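## 4. Sorting and storing blocks in the metal bin

This section covers the open-topped Skokel bin when it is used for the green and red Treneo blocks. Read section 3 first if the bin has not been placed on its work surface yet.

### 4.1 Before you start

1. Check that the bin sits flat on the work surface. Press down on each corner in turn. If it rocks, shift the support strip under the front rim until it stops.
2. Look at the divider panel. It should slope down into the main area and leave a narrow compartment along the back wall.
3. Brush out the main area. Use a dry, soft brush and work toward you.
4. Wipe the floor and the side walls with a dry cloth.

**Note:** Scuffs, streaks and scraped patches on the metal are normal wear and do not affect use. Replace a panel only if it is bent or has a raised edge you can feel with a gloved finger.

**Caution:** Do not cover or plug the holes in the floor of the bin. They must stay open for the mounting screws in section 7.

### 4.2 Loading the blocks

1. Take the blocks out of the carton two at a time. Do not tip the carton into the bin - chipped ends are the most common cause of returned sets.
2. Lay the green blocks at the rear left, near the foot of the divider.
3. Lay the red blocks along the front wall and on the right side.
4. Leave a patch of bare floor between the two colors.

The blocks don't have to be parallel or evenly spaced. Each one should lie on its long side with no other block on top of it. A full working load for the main area is 11 blocks, and a set of three green and three red leaves plenty of space to reach in.
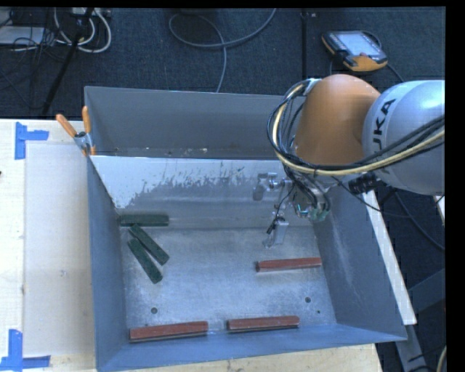

### 4.3 Sorting by color

1. Start with whichever color lies nearest the front.
2. Grip each block at the middle and lift it straight up until it clears the rim.
3. Place it in the tray for its color. Stack no more than 2 layers high.
4. If a block is resting against a wall, slide it toward the center before lifting.

**Caution:** The top edge of the divider is thin. Keep fingers and sleeves clear of it when reaching toward the back.

### 4.4 Cleaning the rear compartment

Crumbs from the rough block faces tend to collect at the bottom of the rear compartment, behind the divider.

1. Empty the main area.
2. Run the narrow Skilness nozzle along the base of the back wall from left to right.
3. Pick out anything larger by hand.

Clean the compartment after every 300 blocks, or sooner if you see debris there. Do not rinse the bin with water. For spare dividers, ask your supplier for Ertürk part 22.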